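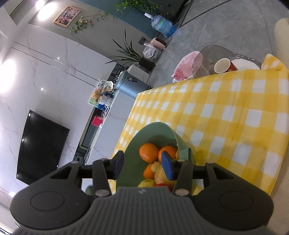

Formal and informal balance is the first topic in Unit 2, and most of the exam questions on pattern come from it. A check is the simplest case of a regular repeat: one unit, copied across and down at equal distances. The yellow-and-white checkered tablecloth is a check in two colors, and a plain pale green bowl set on it stands out because it has no pattern of its own. The same rule applies to wallpaper, floor tile and shirt fabric.

**Terms to know**

- *Repeat*: the smallest piece of a pattern that can be copied to make the whole.
- *Ground*: the color or surface behind the pattern.
- *Scale*: the size of the repeat compared with the object it covers.
- *Half-drop*: each column starts halfway down the one beside it.

**Reading:** Cuervo, chapter on woven cloth. Skip the part on dyes, we cover that in August.

**Assignment**

Draw one repeat on grid paper, then copy it as a straight repeat and as a half-drop. Use 2 colors. Label the ground. Write a short paragraph on which version you would use for a curtain.

Due June 25, 2026, in Room 241. Late work goes to Jhonatan Mosquera.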